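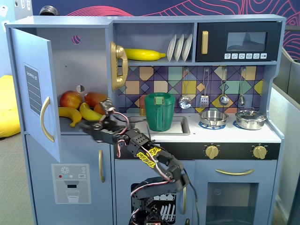
**Which gripper do we start with in the lab?**
The stock two-finger one. Learn what it does badly before you swap anything. Parell fingers come in week 5, same arm, same tasks.

# Unit 2 – comparing grippers and cameras on the play kitchen

Notes for the September section. Typed fast, will fix later. Bring these to the bench, the wall copy is out of date.

## What we are comparing

- Two gripper finger sets: stock, and Parell (softer pads, wider opening)
- Two controllers: Moto and Nyanda. Same arm, same servos, only the control side changes
- Camera views: one outside looking at the whole kitchen, one close to the fingers

Change ONE of these at a time. Last year's reports mixed fingers and controller in the same run and the numbers were useless. If your log sheet has two things changed on one line, cross it out and run it again.

## Tasks

1. Open the upper fridge door by its handle
2. Close it again, by pushing
3. Take one banana out of the fridge
4. Put it back without moving the other fruit

40 tries per setup. Yes all 40, even if the first ones go well. A try that you stop by hand counts as a fail. A try where the arm faults counts as a fail too – write "fault" next to it so we can split them out later.

## Doors are harder than fruit

Most of you will guess the other way round. Fruit sits there and you close on it. A door swings on an arc, and the hand has to follow the arc or the fingers slide off, or the servos fight the hinge and get hot. Curved handle makes it worse: where you grab along the curve sets which way the pull goes.

Things to write down for each door try:

- where on the handle you grabbed (top / middle / bottom)
- pull or push
- did the fingers slip along the handle
- shoulder servo load at the end, if your controller shows it (Moto does, Nyanda only in the log file)
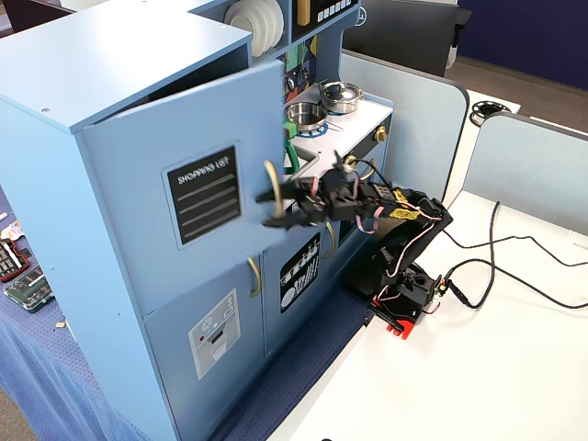
*Fig. 2. Gripper at the handle of the open upper door, arm based on the white tabletop.*

Arm placement matters more than people think. Too close and the elbow has to fold up tight, no room to back away with the door. Too far and you are at full reach, where the arm sags and every small error gets bigger. Mark your base position with tape before the first run. If the base moves at all, start the set over.

Power and bus cables: leave slack. A tight cable pulls on the joint and looks just like a bad controller. Two groups lost an afternoon to this.

## Camera notes

Outside view is good for planning the path and for seeing the door angle. Bad for the last bit, the hand blocks the very thing you want to see. Close view is the reverse. You get the gap between the fingers and how far off center the handle is, and you lose the rest of the kitchen.

Blur. When the hand is close to the handle and something is moving, shiny metal-colored parts smear and the edges go soft. Handle edge detection then jumps from one side to the other. Try in this order:

- slow down the last part of the approach
- shorter exposure, add a lamp
- only then touch the detector settings

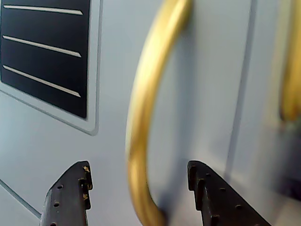 Centering is the next thing. Before closing, the handle should sit near the middle of the gap. If it's much closer to one finger, that finger hits first and shoves the door instead of gripping it. With stock fingers you have to correct by hand or in the path. Parell pads give a little so they forgive more, but they also hide the mistake, so look at the close view anyway and log the offset as left / center / right. No need for exact distances.

Also check the finger tips between sets. Wipe off anything stuck to them. Dirty tips change the grip and then you're comparing dirt.

## Controllers, short version

**Moto** – smooth, a bit slow to react. Live load readout. Stops softly when overloaded, which is nice for doors.

**Nyanda** – quicker, better for the fruit tasks in my runs. Stiff at the end of a move, so it tends to bump. Set the speed limit before you enable the arm, it does not rember the last value.

Demo set is in the Stillwood folder, 483 tries, mixed tasks. Use it to practice your scoring before you score your own. Score a batch alone, then swap with your partner and compare. Where you disagree, write down the rule you settled on.

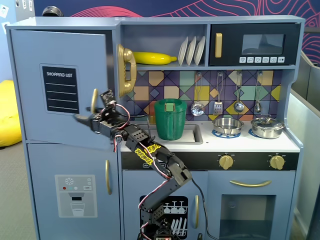
**Does pushing the door by its edge count as a success?**
Only for task 2. For task 1 the fingers have to be on the handle when the door starts to move. Edge pushes during an opening try get logged as a fail with the note "edge".

## Hand in

- log sheet, one line per try
- one plot: success by finger set, same controller
- one plot: success by controller, same fingers
- half a page on which setup you would keep for doors and which for fruit, they dont have to match
- close-view clip of your worst slip

Reset before you leave: upper door shut, fruit back inside, arm folded and powered off.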